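Proyectos de los socios

El clasificador de fruta sale del cajón

Erick Waweru lleva desde diciembre ocupando una mesa al fondo del taller con el brazo que empezó a montar en su casa. El encargo que se puso es sencillo de contar: manzanas a la cesta de la izquierda, plátanos a la de la derecha, sin tocar el mando. Lo llama Plerkska, igual que la carpeta donde guarda el código.

El brazo es de segunda mano y llegó con dos articulaciones que hacían ruido. Erick las desmontó, limpió las reductoras y volvió a apretar la tornillería con fijador medio. El soporte del sensor lo ha rehecho ya varias veces; la versión actual sale de la impresora grande en 158 minutos y no necesita soportes si se coloca tumbada.
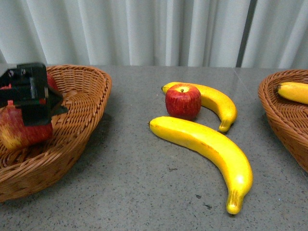
El programa de control trabaja por ahora con posiciones aprendidas a mano y una corrección pequeña a partir del sensor. Cuando la fruta está separada, el cálculo del punto de agarre es rápido. Si las piezas se tocan, el contorno sale mezclado y hay que bajar la velocidad o separarlas antes. Erick quiere resolverlo por software, sin añadir una segunda cámara.

La manzana da menos trabajo que el plátano. Basta con centrar la pinza y cerrar. El plátano hay que cogerlo por la mitad y con la muñeca girada, o se queda colgando de un extremo y tropieza con el borde de la cesta. La rutina de giro está en el archivo Massawe del repositorio, por si alguien quiere mirarla. Faltan comentarios en la segunda mitad.

En la última tanda larga hizo 43 ciclos seguidos antes de que saltara el límite de corriente del hombro. Lo ha subido un poco y ha puesto una pausa entre movimientos. También queda pendiente el cableado: el cable largo va por fuera y conviene vigilarlo en los giros amplios - la idea es pasarlo por una guía en cuanto haya material. 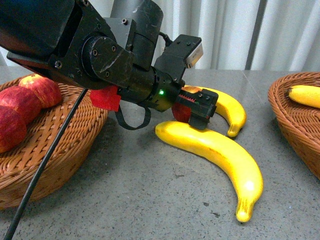

Qué hace falta

Guía de cable flexible, un metro como mínimo, aunque sea usada. Almohadillas de goma para los dedos de la pinza, de cualquier dureza, para comparar. Una fuente de 24 voltios que no tenga que compartirse con la fresadora.

Si alguien tiene experiencia con el controlador Brorar, a Erick le vendría bien una tarde de ayuda con los límites de par. La documentación es escasa y la traducción, peor.

Uso de la mesa

La mesa del fondo sigue reservada para el brazo hasta nuevo aviso. Con la alimentación conectada no se mete la mano entre las cestas, ni siquiera para recoger una pieza caída. El interruptor de corte está en la regleta de la pared. La estantería Drarnov queda libre para los demás proyectos, salvo la balda de abajo.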